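Speaker notes: getting a bridal party ready on time
Noemi Haverford
22/07/2023

Start without slides. Say who I am, that I ran the treatment rooms at Urwood before going mobile, and that this talk is for therapists who already do good work and keep finishing late.

Ask for hands up: who has had a bride leave for the ceremony with wet nails? Wait for the laugh and move on.

First point is the spray tan. Book it two days before the wedding, never the day before. The guide color has to rinse off, and the bride needs one night to see the real shade and one more to stop worrying about it. Patch test at the trial. Dark, loose clothes on the way home. If she has had a facial that week, ask what was used. Acids and a fresh tan do not get along.
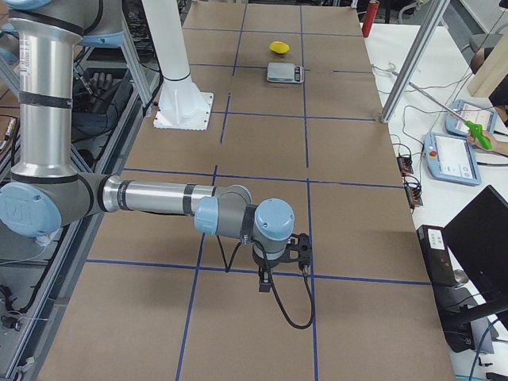
The arm over the cardboard-covered table.

Facials. The last proper one goes in a week ahead. On the morning I only do a cleanse, a cool compress and moisturizer. Tell the Varkau story here (bride tried a new peel three days out, we spent the morning on redness and the makeup started late). Keep it short, it ran long last time.

Room setup. Get there before the hair team and agree on who has the window. Wendell Mercado does hair for most of my Zabala bookings and we settle it by phone the night before. He takes the mirror, I take the daylight.

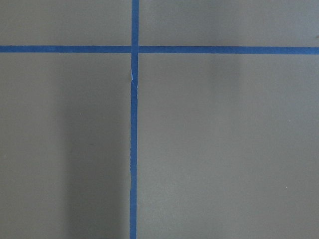 Makeup kits spread if you let them. By the second bridesmaid there are brushes on the bed and somebody's coffee is standing on the palette. I mark out my table before I open a single bag. Blue painter's tape is fine for this, two strips crossed on a plain gray surface give you four areas. They don't need to be the same size or perfectly straight. Skin prep goes in one, base in another, eyes and lips in a third, and the last is for used tools only. Check with the venue before you put tape on polished wood.

Timings. Put these on the flip chart:
- Bride's makeup: 60 minutes
- A party of 6 with one artist is too many, bring a second
- Bride goes second to last, so there is a person after her who can be cut short if we are behind
- Everyone finished 80 minutes before the cars

Pause for questions on timings. There are always some about mothers. Mothers go first, in my view. They are usually up anyway and they like to be dressed when guests start calling.

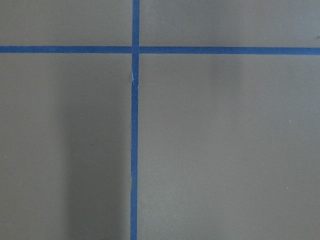

Then the touch-up bag. Blotting papers, the lipstick, a small concealer, cotton buds, a spare set of lashes with glue. Hand it to one named bridesmaid and show her how to blot. Drullel brides get a pouch as part of the package; everyone else can buy one at the trial.

Last part is money. Deposit at booking, balance a week before, nothing collected on the day. Mention that the August price list is on the back table and that I'll stay for anyone who wants to go through a schedule of their own.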